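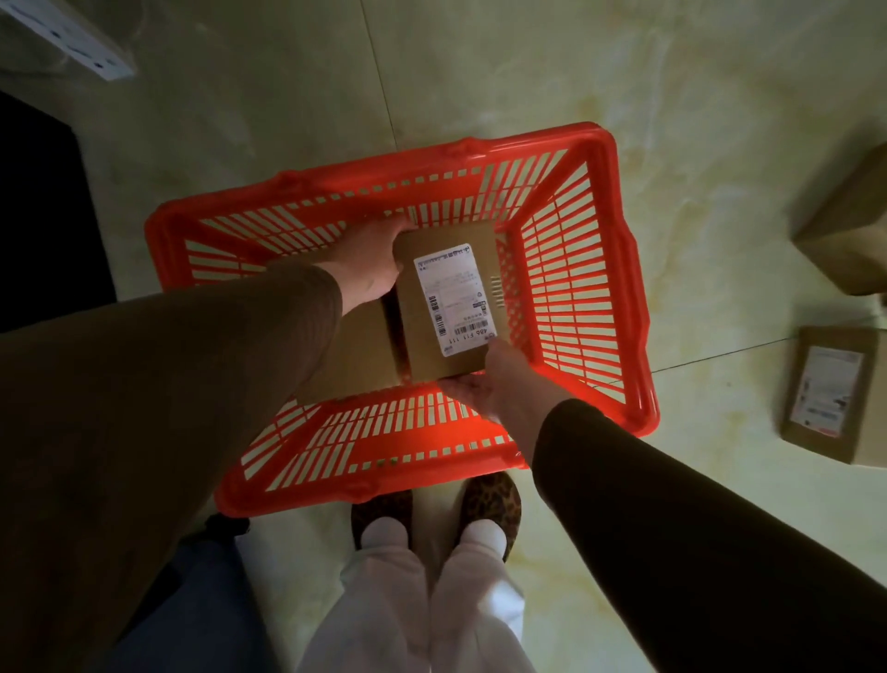
Fig. 4. Placing a small labeled carton in the basket.

Posted in February by Nanami Hattori
Girau Order Handling Guide – Section 11: Loading Baskets
3 comments | 14 shares

11.1 Before loading

Set the basket on a level floor with clear space on all sides. Remove old labels, tape and loose packing left from the previous order. Check the rim and the slats for cracks. Take a cracked basket out of use and write its number on the Brastasau return sheet.

11.2 Loading small cartons

1. Compare the order number on the carton with the pick list.
2. Hold the carton with both hands, one at the top and one under the lower end.
3. Lower it into a corner of the basket. Do not drop it.
4. Stand narrow cartons on end. Lay wide cartons flat.
5. Keep the shipping label facing you or facing up – the barcode must be readable without lifting the carton.
6. Fill the corners first, then the center.

NOTE: Codes printed below a barcode may read sideways once the carton is in place. Do not turn the carton to correct this.

CAUTION: Keep fingers clear of the slats when setting down heavy cartons. Nothing may stand higher than the rim if baskets are to be stacked.

11.3 Closing the order

Write the basket number on the pick list and move the basket to the Paiva shelf. Orders for Girance go to bay 814. Report missing cartons to Marwa Ait Brahim before 4 p.m.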